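The Afternoon the Grocery Bag Won

I've been writing about robots long enough to have seen a few of them misbehave, and most of the time it's dull. A light goes red, someone sighs, someone else goes for coffee. So when Margarida Patrício called and told me her team had a fault that had eaten most of June, I nearly said no thanks. Then she told me the culprit was a tote bag, and I got in the car!

Her group at Paiva works on grocery handling with two-arm stations. Produce baskets, snack shelves, bags, all the floppy, slippery stuff that makes up an ordinary kitchen counter. The software stack is called Zolex, and it had logged 834 runs without anything worse than a dropped lemon. On run 835 the left arm took hold of a bag, started to lift, and kept on pulling while the right arm was pulling the other way. The seam held. The wrist joint on the left arm didn't.

"It was a very polite accident," Armindo Frade told me. He's the one who wrote the grip controller, so he has some feelings about it. "No bang. Just a sort of creak, and then the arm hung there."

I spent an afternoon at the lab with the two of them and Anika Pettigrew, who handles safety for the whole floor and who made me put my coffee down outside the taped line before she'd even say hello.

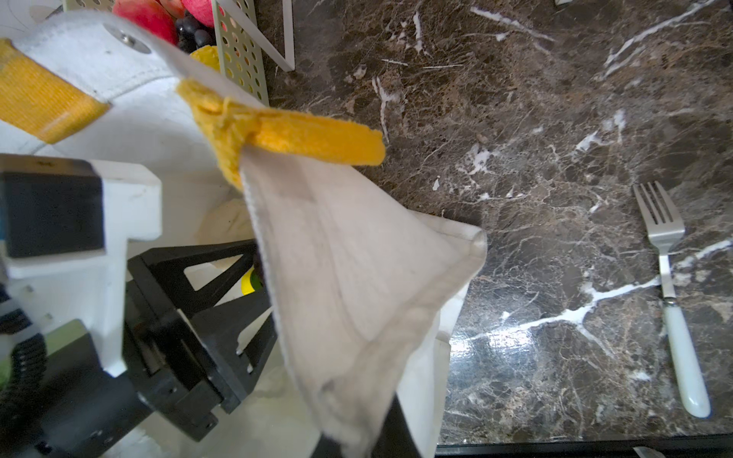
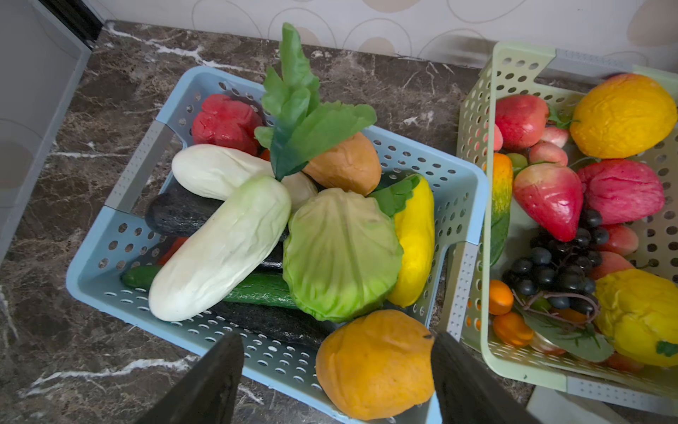
Two views from the wrist, and then two of the whole station:

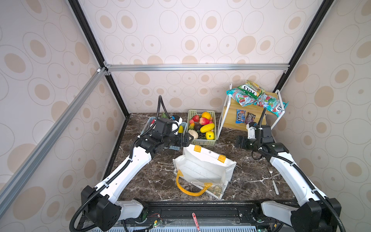
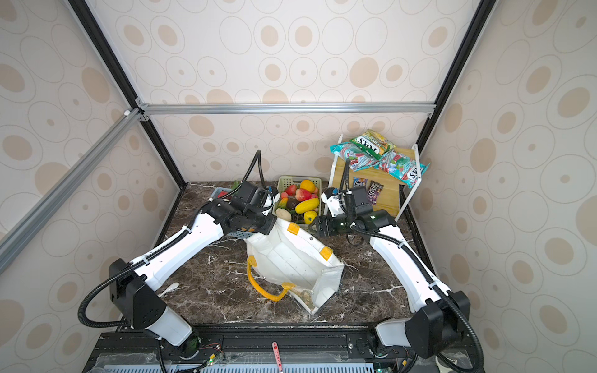 What went wrong, as Armindo tells it, was a matter of belief. Each arm has its own idea of how hard it's gripping, and each one gets that idea from motor current. Cloth is sneaky – it folds, it bunches up, it goes slack and then all at once it doesn't. The left arm felt slack and decided it had missed the bag. So it closed harder and tried again, as it had been taught to. The right arm felt a tug and decided the bag was heavy, so it pulled more. You can see where this is heading (I've had the same argument over a duvet).

There's a force limit, of course. It was set at 45 newtons, and both arms stayed under it the whole time. The trouble was that the limit looked at each arm alone and never at the pair. Anika had flagged this in a review months earlier, in an email with 287 words and one exclamation point. She showed me the email. She has it saved in its own folder.

The repair took longer than the fix. The replacement wrist had to come from Punddale, and it arrived with the wrong connector, and the right connector went to a different building where it sat under a stack of mail until Graça Rebelo happened to go looking for a birthday card. Meanwhile the fix itself was a few lines of code that compare the two arms and stop both if they start to disagree. Armindo wrote it before lunch.

Testing it was another story. Margarida wouldn't sign off until the new check had been through 405 bag lifts, with somebody standing at the stop button for every one of them. I took a turn at the button myself and I'm here to tell you that it is a strangely tense job. Your thumb gets tired. I pressed it once when I didn't need to, and Anika said she'd much prefer that to the opposite.

The station stopped itself twice during the hour I was there. Both times the log said the arms disagreed, and both times Armindo read it out loud in the voice of a marriage counselor. Then he cleared the fault, stepped back behind the tape and let it go again. The old wrist is on Margarida's desk now, holding down a pile of invoices, and she's asked Punddale for a spare with the right connector this time.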